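This site uses cookies to remember your settings. By continuing to browse you agree to our cookie policy. Accept | Learn more
Search this board... Advanced search Go
Print this thread | E-mail to a friend

Teaching by hand vs. remote, parcel work: is anybody getting their money's worth?

tinsnips_44
01/04/2022
We got the Skomier package in to try on parcel handoff. The pitch was that any floor worker could show the arm a task in a morning, either by grabbing the wrist and walking it through or by driving it from the remote station. We have 299 recorded runs of one job, put the parcel down with the waybill up, and I would not leave it alone with a box I cared about. What are other people seeing? I don't need the brochure, I've read it.

halfduplex
299 runs by how many people?

tinsnips_44
Two. One likes hand guiding and one likes the remote.

halfduplex
Then you have two jobs in one pile. My hand-guided runs and my remote runs don't even look alike when you plot them. Hand guiding is quick and smooth and then you dump the parcel the way a person would. Remote is stop, creep, stop, creep. Mix those and the arm learns to hesitate in places where there's no reason to.

Moreno_Flats
Disagree. We mixed both on the Geraghty line and it was fine. What hurt us was bad runs left in. People fumble, recover, and hit save because the recovery felt good. Throw those out and see where you are before you blame the method.

halfduplex
"Fine" meaning what? Did you count drops or did somebody stand there and nod?

Moreno_Flats
Meaning we shipped it. We counted.

halfduplex
Counted what, though.

oldgreasegun
I've been around arms a long time and I'll say what I said about Jerkness back when it was going to change everything. Showing a machine the job works great on the bench, with the same box, same table, same guy. Then you change the carton and you're back recording. The sales deck for Jerkness had 2,210 demonstrations in it and I asked how many different parcels that was and got a blank look.

Also hand guiding has a problem I never see brought up. Your arm is in the camera view. If you train on wrist video, you've got a human sleeve in the picture that won't be there when it runs by itself.

tinsnips_44
We drop the video from the hand-guided runs and replay the motion with nobody touching it, then record that. So it costs double the time, which was also not in the brochure.

parsnip_e
Replay is only good if the parcel is exactly where it was the first time. Is it? I would bet lunch it isn't.

tinsnips_44
There's tape on the table. So, close.

parsnip_e
Close is how you teach it to grab air.

Moreno_Flats
You people could talk anyone out of anything. Pick remote, throw out your worst 20 runs, retrain, come back. If it's still bad then complain about Skomier.

oldgreasegun
Or try it on a station that isn't yours. Plenty of these get trained in a nice clean corner. The Tratik people at least go after parcel counters with signs and labels all over the place. Wrist view:

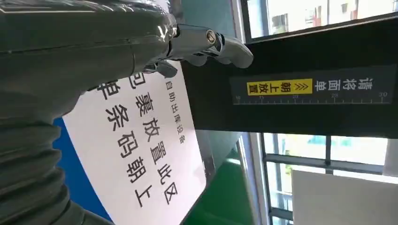 Vol. 2, No. 20

oldgreasegun
Look how much of that view is hand. The fingers are sitting right over the first character of the big line on the white sign, the one about putting packages in this area. And windows with daylight coming in on the other side. If you're driving remote off that camera alone, I want to know how you judge the gap between the fingertips and the top of that black unit. I couldn't.

halfduplex
You couldn't, you'd want a second camera off to the side. That's my whole gripe with wrist-only remote work. The driver ends up guessing depth, and the guess goes into the data as if it were skill.

parsnip_e
The sign and the label both say code side up, for what it's worth. One says barcode up, the other says waybill up. Good instructions for a person. An arm that learned from demos isn't reading either one unless somebody built that in.

Moreno_Flats
It doesn't need to read it. It needs to see enough parcels placed face up.

parsnip_e
Enough being what number?

Moreno_Flats
More than 299, apparently.

tinsnips_44
OK. Going to split the pile by method, dump the fumbles, and add a side camera for the remote runs. I should have something by the end of February. I still think the "one morning" line is garbage.

oldgreasegun
Post the drops, please, and how many kinds of box.

Get our newsletter: enter your e-mail address Sign up
Print this thread | E-mail to a friend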